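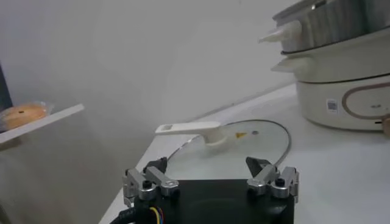 Zineb Badawi puts the lid down before she offers me a chair. It lies flat on the white counter, glass and thin dark rim, with the long white handle reaching out over its edge. "The lid first," she says. "People come here and they want to talk about the pot. I want to talk about the lid."

We are in the teaching kitchen of Gultano, a cookery school on the first floor of a former shoe shop in Camedthorpe. Zineb has given her course "One Socket" here for six years. It is made for people who live in one room, or who share a kitchen with too many others, and who have an electric cooker with several tiers and no stove at all. The course has 12 places and is given four times in a year. In the last list of participants there were nurses, two students, a retired bus driver and a man who lives on a boat.

I asked her first how a person comes to such a subject.

"By having no oven," she says. "When I moved here I rented a room above a dry cleaner. The landlord allowed a kettle. I asked him if an electric steamer is a kettle, and he thought for a long time and he said yes, it is a kind of kettle. I cooked with it for three years. Rice, fish, eggs, couscous, also cakes. The cakes were not good in the beginning."

She learned to cook from her aunt, who steamed couscous over a stew in a tall pot on gas, and the idea of tiers was therefore not strange to her. What was strange was the electricity. On gas, her aunt could make the flame small and wait. The cheap cooker above the dry cleaner had one setting, and that was on.

"So you cannot change the fire," Zineb says, "but you can change everything else. You can change the order of the tiers. You can cut the carrot small or big. You can put the lid completely closed or a little bit turned. These are your buttons."

The order of the tiers takes the first evening of the course. Her rule is that what drips goes low and what must stay clean goes high. Fish under the vegetables, and never above the rice, unless you want fish rice. Potatoes at the bottom, where the steam is strongest. Eggs can be anywhere, she says, eggs are very polite. Greens go on top and they go in late, and for this reason the lid is lifted at least once during the cooking, and now we are back at her favourite subject.

Why glass?

"Because you look and you do not open. Each time you open, the steam goes to the ceiling, and the top tier has to begin again. With a metal lid my students open every two minutes, I have seen it. With glass they open less. They still open, but less."

She picks it up by the handle and holds it up against the window to show me the steam vent, small and dark. Steam vents are the part of the lid that she finds blocked most often when people bring their own equipment to the class. Starch from rice dries inside and the lid begins to jump and to spit. She cleans hers with a wooden toothpick and warm water, after every pot of rice. She does not accept the argument that the dishwasher does it.

"The dishwasher cleans what you see. In the hole it puts more starch."

Handles are a different matter. Zineb prefers a long one to a round knob, at least for beginners, and she explains why by moving her own hand slowly through the air above an imagined pot. With a knob in the middle, the hand is above the steam. With a long handle the hand is at the side. She lifts with the far edge first, so that the steam goes away from the face. I tried this, with a cold lid, and was corrected twice.

"You are lifting like a hat," she told me. "It is a door. Open the door away from you."

Then there is the question of where to put it. In a real kitchen one has a rack or a free burner. In the rooms where her students live there is often 60 centimetres of worktop, and half of this is for the washing-up. A hot lid full of water gets put on the bed, on the newspaper, on the laptop in one sad case. Zineb teaches that the place for the lid must be decided before the cooker is switched on. She puts down a folded cloth and turns the lid glass side up, as it would sit on the pot, so that the water runs into the cloth. Some of her colleagues lay it upside down on its handle. She finds this unstable, and she mentioned one of them by first name only and asked me to leave out even that.

The other teacher whom I met that afternoon is Ayman Ait Ali. He gives the bread course on the same floor and shares the cupboards with Zineb, which has led to some discussions. He came in to look for a sieve and stayed for tea.

"I did not believe in it," he says about the stacked cooker. "For me, cooking is dry heat. Crust. Then she gave me a steamed bread to try, and I was angry because it was good. It had no crust, of course. I said this to her."

"He says it every week," says Zineb.

He has since put two steamed breads in his own course, one filled with spring onion and one plain, which he eats with olive oil and cumin. He proves the dough in the top tier with the cooker switched off and some hot water below, and then steams it in the same place without moving it. The important thing, in his experience, is the water that falls from the lid. Drops collect on cold glass and fall on the bread, and leave grey wet marks like small coins. He ties a thin tea towel around the lid, with the corners knotted on top, well away from the steam vent and from the heating part. Zineb does not use a towel. She simply warms the lid first over the steam for a minute, while the tier with the bread is still waiting on the side. They have compared the two methods several times and each of them is convinced.

I asked both what they would tell somebody who is going to buy a first cooker of this kind. Ayman thinks that one should buy it second-hand, but never without its lid, because a missing lid can be hard to replace and a plate on top is not the same. Zineb agrees and would add that one should bring it home only after trying each tier on each other tier. Some fit in only one order. She also looks at the side handles. They should be easy to take hold of with a thick cloth in the hand, and they should not be loose when the tier is full, so she tests them in the shop with whatever is there. Once it was with 34 tea spoons from a basket.

How much does a meal cost, made in this way? Here she becomes less willing. She does not like the articles where a family dinner costs less than a newspaper. What she keeps is a notebook, and in the notebook are 354 meals, all cooked in tiers, with the date, the time and what went wrong. She allowed me to read a few pages. "Cauliflower too late." "Salmon good, rice sad." "Forgot water, smell, opened window." On one page in November there is only the word "dumplings" and a line under it.

"That was a good evening," she says.

Running out of water is the mistake that she takes most seriously. The steam must come from somewhere, and three full tiers need more water than one. She puts a coin in the bottom of the water, as her aunt did. While there is enough water boiling, the coin rattles. When it becomes silent, you stand up and you look. In the class, with several cookers working at the same time, the noise is terrible and she seems to enjoy it very much.

Before I left she made us a lunch. Potatoes below, then cod with preserved lemon, and then green beans, which she added when the potatoes were already soft. She opened the lid one time only. The beans were still firm, the cod was perhaps one minute too long, and she said so before I could taste it and wrote it in the notebook.

The next "One Socket" course at Gultano begins in November, on four evenings. Participants may bring their own cooker, with all its tiers and with the lid. Zineb asks that the steam vent is cleaned at home.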